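Progress report, Jorier strength project, December 15, 2024
Prepared by Rosalba Martinelli

The beginner lifting group at Latuvside has now 16 members. Two of them came to us after knee surgery, and they train with lighter weights. In the deadlift, our best result is 275 pounds, made with good form and no belt.
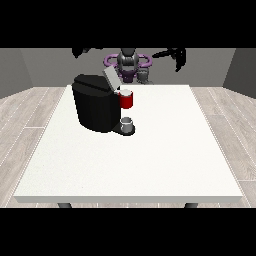

Equipment and spending

We bought two bars from Jisano and paid for the floor mats. The invoice from Chaudhary is still open. I ask you kindly to confirm if the remaining $140 can be used for chalk and collars. The next max test is planned for February, and I will send the results after it.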